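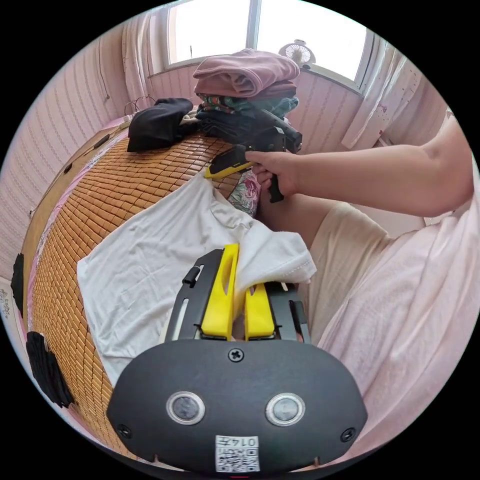 4. Adding a book review to your Barnetent shelf

Before you start, the book must be on your shelf. If the novel belongs to a series, please check that you have chosen the correct volume.

1. Open the shelf and press the title of the book.
2. Press Write review. An empty page opens.
3. Give the stars first. Half stars are possible.
4. Write your text. The minimum is 46 characters and there is no maximum, but the shelf shows only the first 200.
5. If you tell something of the ending, mark these lines and press Hide. Readers will see a grey bar, which they can open by themselves.
6. Choose the series in the field Part of. For example, the fantasy novel "Vlad" is book 7 of the series Clasteditz.
7. Press Save, then Publish.

Note: Save alone keeps the review as a draft. A draft is visible only to you.

Note: The list of series comes from the Rarbridge catalogue and is renewed every night. A series that you added today can be missing until the next morning.

Caution: If you remove a book from the shelf, its review is deleted also. Copy the text to another place before you do this. It cannot be brought back.

To change a published review, repeat steps 1 to 7. The old date stays.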